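Dec 30, 2024 – Brongate bench, Hatell arm

Spent a good part of the morning on the house rules for the arm, which I have been promising to tidy up ever since Clivier sent over their version. Theirs is very thorough, bless them, but I do think ours ought to fit on one sheet that people will read.

The one I care about most is where we stand. Anyone behind the table keeps their hands down and well clear until the arm is parked, and whoever has the stop button says "clear" out loud first.
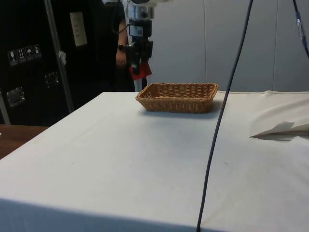 Second rule, cables. I'd like every run walked from end to end before power goes on, and again after 10 cycles – dull, I know, but it takes two minutes. Still need to ask Bouchard whether their speed limit applies with the basket task or only for heavier loads. Draft saved as note 194, scribbles welcome!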